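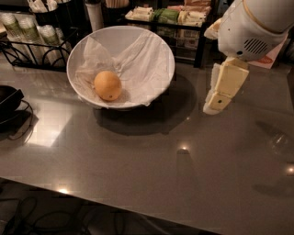 The Tostus arm at the drinks counter, with the fruit bowl.

Tostus counter-top helper
From Plikham, for staff kitchens, waiting rooms and small cafés

We are asked nearly every day whether a machine can look after the tea and coffee corner yet. The answer is that it can do a fair bit of it, more slowly than you would, and that there are a few jobs we would still rather you kept for yourselves. We have tried to set out which is which on this page, so that you can decide whether Tostus would earn its place with you before you ring us up and have to listen to me go on about it at length.

What it does well today
Picking up single pieces of fruit, such as lemons, oranges and apples, and putting them in a bowl or taking them out again. Lifting paper cups one at a time from an upright stack. Moving light bowls and empty dishes from one spot to another. Straightening napkins – they come out a little less crisp than a proud café owner might like, but tidy enough for most of us.

What it does on a good day
Sugar sachets and tea bags. Small flat packets are harder than they look, and Tostus will sometimes pick up two or leave one behind. If yours stand on edge in a divided rack it manages much better than if they are heaped in a basket. Stir sticks are much the same. Clear glasses we would put here as well, as they are difficult for it to make out on a shiny worktop, particularly under bright ceiling lights. A plain matt mat helps enormously and costs very little.

What we ask you not to give it yet
Anything hot, anything sharp, and anything you would be upset to see dropped. It does not pour. It will not wipe up a spill either, although that is the job people ask for most and we are working on it as hard as we can (the February software got as far as dry crumbs, and we were all very pleased with it!).

How quick is it?
Setting out 20 cups takes Tostus 5 minutes. You or I would be done long before that. Where customers tell us it helps is first thing in the morning, when the counter can be got ready while everybody is still taking their coats off.

The main facts
Reach: up to 74 cm from the shoulder
Fingers: Girkix soft-faced set, wipe clean, supplied with a spare pair
Power: ordinary wall socket
Setting up: one visit from us, with half a day's training for your staff
In the box: arm and stand, fingers, stop button, two matt mats, printed guide

Trying one out
We lend Tostus for a fortnight from our Seixas showroom, with a deposit of £200 that comes back to you when the arm does. Please measure your counter first and let us know what is kept on it, down to the make of cup if you can, as it saves a good deal of fiddling on the day. Sawsan Sabbagh looks after the loans and is happy to talk through awkward corners and low shelves over the phone.

Page last updated March 10, 2026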